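Cleaning and reshaping a woven plastic basket

Small baskets woven from plastic strand collect grease and dust between the coils, and the rim tends to go out of true when they are stored under something heavy. The method below deals with both. It applies to shallow coiled bowls of the fruit or bread type, with or without a looped edge. It does not apply to willow, rush or paper cord, which should not be soaked.

Allow 11 minutes for the soak and a full night for drying. The hands-on part is short.

What you need

A washing-up bowl wider than the basket
Washing-up liquid, plain
A soft toothbrush and a narrow bottle brush
Two old towels
A saucepan lid or plate that fits inside the rim
A blunt darning needle, for strands that have slipped
Warm water from the tap

Do not use water from the kettle. Thin strand softens quickly and the coils will take up whatever shape they happen to be lying in.

Checking the basket first

Put the basket on a plain, light surface with a lamp or window to one side. A white table is the most useful background for any coloured strand, as gaps between the coils show up as bright lines and a break shows up as a wider one. Look at the shadow as well. On an open weave it repeats the rings and the outline of the rim, and an uneven spacing is often easier to find there than in the basket itself. 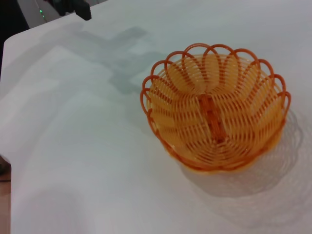
Work from the base outwards. The base carries the load and the strands there are usually packed closest, so dirt stays in longest. Follow each rib from the centre to the rim with a fingertip. A sound rib feels continuous. A rib that has slipped will move sideways under light pressure, and the coils on either side of it will open up. Mark the place with a loop of cotton thread so that it can be found again when the basket is soapy.

Finish with the rim. On a looped rim each loop is held by its neighbours, so one that has pulled out will leave the next one slack. Note any loop that lies lower than the rest when the basket stands on a level surface.

Washing

1. Shake out crumbs and brush the inside dry. Wetting loose flour or sugar first only turns it into paste.

2. Fill the bowl with warm water to a depth that covers the rim. Add a small squirt of washing-up liquid and stir until it has dispersed.

3. Lower the basket in at a slant so that air can leave the weave, then let it settle. Leave it for the full 11 minutes.

4. Brush the inside with the toothbrush, following the coils round. Brushing across them pushes the ribs out of line. Turn the basket over and repeat on the outside.

5. Use the bottle brush on the rim, one loop at a time. Push it through once from the outside and draw it back. Repeated scrubbing in one loop stretches it.

6. Rinse under a slow tap, first upright and then upside down. Keep going until no more foam comes out of the base.

Old cooking grease may need a second soak. Bicarbonate of soda can be added to the second one – a level teaspoon is enough – but avoid scouring powder, which dulls glossy strand for good.

Reshaping

Reshaping is done straight after rinsing, while the plastic is still warm from the water. If it has cooled, dip it again.

1. Stand the basket on a folded towel and press the base flat with the heel of the hand. Hold it there for a slow count of 20.

2. Take the rim at two opposite points and draw it gently outwards. Move a quarter turn round and do the same. Small corrections made several times hold better than one large one.
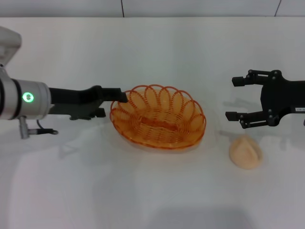 The orange basket on the white table, with a black gripper at the upper-left loops of the rim.

3. Tuck back any loose loop with the blunt needle. Lift the neighbouring loop slightly, pass the loose one underneath and let the neighbour down over it. Go round the rim in one direction only.

4. Where a rib was marked with thread, slide it back into line with the needle held flat. Remove the thread afterwards.

5. Fit the saucepan lid or plate inside the rim so that it rests evenly all round. It should touch without stretching the weave.

Drying

Stand the basket on the second towel, right way up, with the plate still in place. After an hour, take the plate out and turn the basket over. Leave it overnight away from radiators and direct sun. In August a shaded windowsill is suitable, but a sunny one can undo the reshaping in an afternoon.

Check the base before putting the basket back into use. Press a piece of kitchen paper against the middle from inside. If it picks up any damp, leave the basket for longer. Bread in particular should not go into a basket that is still wet underneath.

Common faults

The basket rocks on the table. The base was not pressed flat, or cooled before it was. Dip it in warm water again and repeat step 1 of the reshaping.

The rim has gone oval. The plate was too small or sat off centre. Use a larger one and leave it in overnight.

A strand has snapped. Trim both ends short and tuck them behind the nearest rib. Glue is seldom worth the trouble on thin strand, as most household types will not grip it.

The surface feels sticky. Detergent has been left in the weave. Rinse again in clean water and dry as before.

Storage

Baskets of this sort can be nested, but no more than 2 deep if the rims are looped. Put a sheet of kitchen paper between them and keep the stack on top of heavier things.

Text: Nikola Jasińska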